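Notes on dressing a mock produce display, from a job we finished in December. Mostly grapes, because grapes cause most of the trouble. Thread.

The brief from Sestport was a small grocery corner: tiered slatted crates, mixed fruit and vegetables, a shopping basket. It had to survive repeated handling and be resettable by one person in under 10 minutes.

Stock was artificial, ordered through Favico. The grapes came in two colorways, a pale yellow-green and a dark red. Bunch length varied more than the listing suggested, so I sorted by length before placing anything.

Crates are pale unfinished slatted wood, stepped. Unfinished is deliberate. Varnished slats let a bunch slide the moment you touch the one beside it. Raw wood holds it reasonably well up to a moderate slope.

Grapes go over the lip of a tier, with the heavy end resting on the slats and the tail hanging. Laid flat they look like a bag of marbles. Draped, they read as grapes from across the room.

Stem end up and outward. On the red bunches the little green stem tuft is the only thing that breaks up the color, so don't bury it against the back board.

Color separation: dark red and pale green can share a crate if they meet along one edge. Mix them and the red goes brown under cool light. Abdelkrim Abou Zeid did the lighting and wanted it cooler than I did. We settled closer to his number.

Grapes up close, then crates and basket.

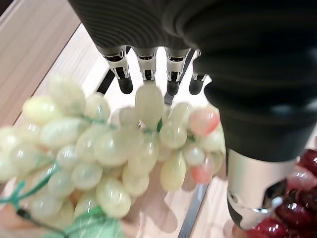
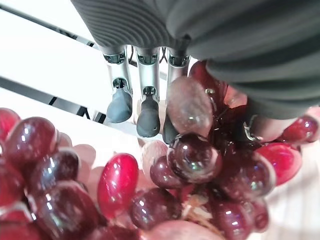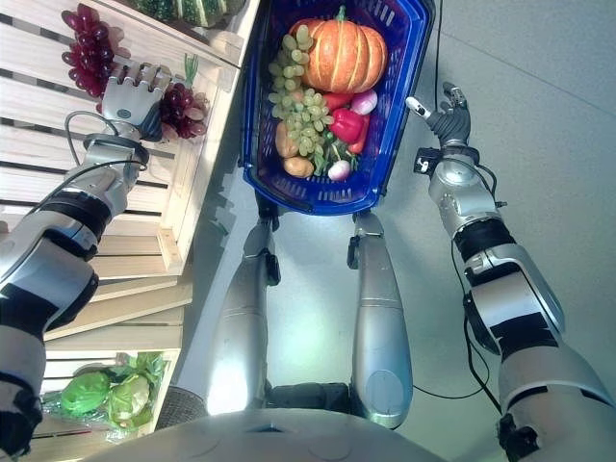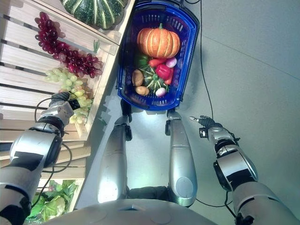
Grape bunches at close range (first two); stepped crates and blue basket with pumpkin on top or at the far end (last two).

Surface finish. The pale ones have faint marbling and a waxy sheen, which helps. A flat single-color grape gives itself away at arm's length. The dark ones rely on highlights, so wipe them. Fingerprints kill the gloss. Microfiber, no cleaner.

Color spread within the red is wide, cherry through to burgundy. I had planned to tint a few by hand and dropped it after opening the first carton.

Striped gourds and pumpkins go on the top tier. They are bulky, they roll, and the top board is where I put the chocks. A chock is a 17 mm offcut, glued on the underside. Double-sided tape lasted one afternoon.

Leafy items go low. Cabbage and lettuce look correct near the floor and wrong above eye level. I can't justify that with anything except having tried it both ways.

Basket loading order. The orange pumpkin is the largest piece and sets everything else. Put it at one end. Peppers, tomato and onion fill the remaining space. If the grapes go in the basket, run them down one side next to the pumpkin so they lie along the wall.

The basket is blue perforated plastic. I tested a wire one from Charvát and rejected it. Grape stems hook the mesh and the whole bunch comes out with the wire. Small rectangular slots don't do this nearly as often.

Bunch repair: the berries are push-fit on a wire core and the ones at the tail go first. I keep a bag of 200 spares in both colors. A dot of flexible adhesive on the peg, overnight cure. Superglue fogs the skin around the hole.

Total inventory was 317 line items including spares, labels and chocks. Driss Fawzy keeps the sheet. If a bunch is missing berries, it gets a note there and goes to the repair tray before it goes back on a crate.

Reset procedure, current version: empty basket, top tier, leafy tier, grapes, basket. Grapes fourth, so nothing heavy gets moved past them. Earlier version had grapes second and we spent a lot of time redraping.

Rerkham asked whether real fruit would be simpler. For a single day, yes. Past that you are replacing grapes daily and cleaning juice out of raw pine, and raw pine keeps the stain.

Open item: the tail berries on the pale bunches sit slightly further apart than on the red ones, so the wire shows from below. Floral tape in a matching green is on order. Will post the part number if it works.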